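Search products Enter keyword or part no. Go

Hovireck Two-Arm Teaching Set

Posted April 21, 2020 by Ylva Strömberg
Shares 43 | Comments 11

The Hovireck set lets an operator show a two-armed robot a handling task by remote control. The operator holds a pair of hand controllers, one for each arm, and the arms follow. Every run is saved with the arm positions, the gripper openings and the view from the head camera. No code is written at the station.

The set ships with two hand controllers, a foot pedal, a recording unit and the Lastuvau software on a USB drive. The pedal starts and stops a recording - press it twice to throw away a bad run. Controller cables are 190 cm long. Extensions are sold separately.

It is meant for parts that are hard to describe in a program, such as wire harnesses, hoses and soft bags. For harness picking we suggest starting with 20 clean runs, then changing the order of the compartments and recording again. Keep the grippers open on the approach and go slowly near the partitions.
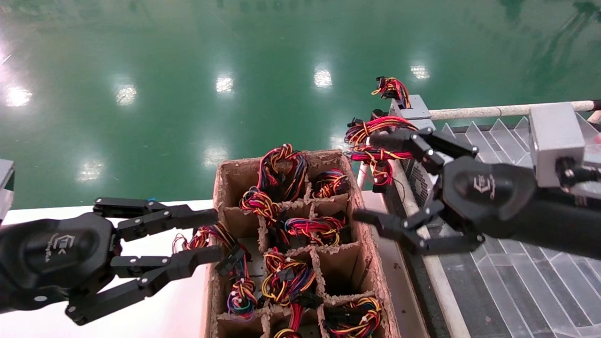

Finger opening follows the trigger, so a light squeeze gives a light close. If coils catch on each other, lift straight up and pause before moving sideways. The recording unit keeps the pause as part of the run.

Hand guiding is also supported on arms with a free-drive mode. Ask Jummai Chukwu in sales for the list of arms before you order.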